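Clirbridge Tagged Props – README

Release 2025-04-24. Maintained by Hamdia Bogale and Mahlet Tufa, Wuderden. 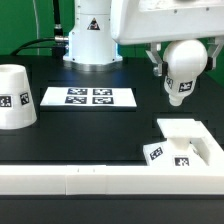

The Clirbridge set is a collection of plain white tabletop props that carry square black-and-white fiducial tags. It consists of shape files, tag artwork, placement notes and a table of reference positions. The props are simple solids and household forms, kept white so that the tags are the only strong contrast on the surface. Tags are fixed to the body of each prop, away from openings and contact faces. The bottle form has two tags on its lower section, set at an angle to each other. The truncated cone carries its tags on the side wall, and the platform fixture carries them on the base block with the square top left blank. The two-by-two sheet is a flat reference and is laid directly on the table.

Contents

shapes/ – one file per prop, in millimetres, with the origin at the centre of the resting face
tags/ – tag artwork at print size, one page per prop
sheet/ – the two-by-two reference sheet
placement/ – drawings giving the position of each tag on its prop
positions.csv – reference positions, over 3,000 rows
names.csv – prop names, short codes and tag numbers
CHANGES.txt
LICENCE.txt

The whole archive unpacks to 35 MB. There are 29 props in this release, excluding the sheet. The sheet has its own entry in names.csv, with the short code REF, and is treated as a prop by the checking script only.

Naming

Short codes are three letters and are never reused. A prop that has been redrawn keeps its code and gains a revision number, for example CON-2. Tag numbers belong to the prop and not to the revision, so a redrawn prop can take its tags from the old artwork if the faces have not changed size. CHANGES.txt says where this is the case.

The code BOT covers the bottle with its cap. The cap is part of the same file and cannot be separated. Earlier listings had a second bottle code, BTL, for a version without a cap. It was withdrawn and its tag numbers are retired.

Making the props

Any matt white material will do. Gloss finishes are to be avoided: a highlight across a tag edge moves the detected corner. If the surface is shiny, coat it before fixing the tags and let the coating cure fully.

Print the tag artwork at 300 dpi or better, at full size, with all page scaling switched off. Measure the check bar at the foot of each page before cutting. If the bar is wrong, discard the page and correct the printer settings. Do not compensate by editing the tag size in names.csv.

Leave the white border on every tag. Cutting to the black edge is the most common fault in the sets returned to us, and a tag cut that way on a white prop is still usable, but the same tag on a darker repair patch is not.

Fix tags in the order given in the placement drawing. On curved bodies, start at the middle of the tag and press outwards. Tags on sloped faces are aligned to the lower edge of the face, not to the table.

The sheet

Print the reference sheet on heavy uncoated paper. It must lie flat. A curled corner can be weighted overnight under a book; a creased sheet should be replaced. The sheet's four tags have their own numbers, which do not occur on any prop.

The sheet defines the table frame. Its origin is the centre point between the four tags, with the x axis running parallel to the long edge of the paper and the z axis pointing upwards. All rows in positions.csv are given in this frame. If the sheet is moved during a session, start a new session number.

Laying out the table

A dark tabletop is preferred. Keep the sheet near the middle and place the props so that none of them covers part of it. Props should stand with at least one tag turned towards the viewing side. The cone rests on its wide face. The platform fixture rests on its base block, and other props may be set down on its top if they do not overhang the tags below.

Positions file

Each row of positions.csv holds a session number, a short code, three coordinates in millimetres, a rotation as a quaternion (w first) and a confidence flag. The flag takes these values:

0 – position measured by hand against the table frame
1 – position derived from two or more tags
2 – position derived from a single tag

Rows flagged 2 should be treated with caution. A single tag seen nearly square-on gives a poor estimate of tilt, and for small tags the sign of the tilt can flip between neighbouring rows. We left these rows in at the request of the Figueroa group, who use them to test filters. Users who only want settled positions can drop them without affecting the session numbering.

Rotations for the cone and the bottle are given in full, although both bodies are close to symmetrical about the long axis. The tag numbers fix the rotation.

Checking a new set

Run the checking script, stuvus, on a folder of stills taken of the finished props. It reports tags that are missing, duplicated or attached to the wrong prop. It does not check tag size. A short report is written to the same folder as the stills, and an existing report is overwritten without warning.

Known problems

The placement drawing for the ring prop (RNG) shows the second tag upside down. The number is correct. Follow the arrow printed on the tag page and ignore the drawing.

The shape file for the small tray has a wall that is too thin for some printers. A thicker version is planned for September. Sets made with the present file can stay in use if the tray sits level.

Names with accents in the optional label column of names.csv are stored as UTF-8. Some spreadsheet programs open the file with the wrong encoding and save it back damaged – edit it in a text editor.

Care and storage

Wipe props with a dry cloth. Solvent lifts the tag edges and softens the ink. Store the sheet flat, and store the props so that tagged faces do not rub against one another. A tag with a scratch through its black border should be replaced from the artwork, using the same number.

Licence and contact

Shape files, artwork and tables may be copied and altered provided the Clirbridge name is kept in the notes and altered props are given new codes. Corrections to shapes and placement drawings go to Hamdia Bogale. Questions on positions.csv and the checking script go to Mahlet Tufa. Please quote the short code and revision number in either case.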